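Forums Projects Wiki Members Log in
Molholm Makers > Shared Workshop > Robot Arms > Two-arm builds

Gripper cable keeps catching on the wrist joint
Posted by Rhydian Parri, November 15, 2023

Hi all! I've been putting together a two-arm bench setup at our shared workshop since August, and I'm finally at the stage where it does things (slowly, and with me hovering over the stop button). The job I picked is plugging an adapter into a power strip. One arm holds the strip, the other picks up the adapter and pushes it in. Nothing is live, the strip's own cord isn't connected to anything.
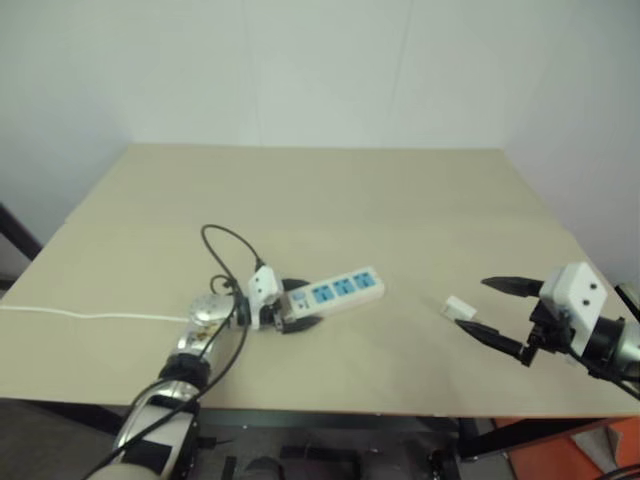
My trouble is the cable to the left gripper. When the wrist rolls past a certain point the cable goes tight, the gripper twitches and the whole strip swings away from where the other arm thinks it is. I've tried leaving more slack, so now it goes up in a tall loop over the arm and back down past the wrist, but on some moves the loop drops and hooks on the joint instead. I got 21 clean runs out of 27 last night and most of the bad ones were this. Do I shorten it, or is there a better way to route it?

Tanvir Liyanage
Don't shorten it! Tight cables break at the connector and then you're chasing a fault that comes and goes — ask me how I know. Put the slack where the roll happens. I wrap mine once around the wrist, fairly loose, in the direction that unwinds when the joint goes toward its busier side. Then a soft tie on the forearm, and leave the gripper end free for a couple of inches. Roll the joint by hand both ways with the power off before you run anything. I'd also limit the roll in software. You probably don't need the full range for a plug.

Kwaku Ayaaba
velcro

Adjoa Amegashie
What Tanvir said, plus I'd look at how you hold the strip. You've got it by the very end, with all three sockets hanging out past the fingers, so any little twitch gets a lot bigger by the time it reaches the far socket. Try gripping closer to the middle, or let it rest on the table while the other arm pushes. I went with the table on mine and stopped caring so much about the cable.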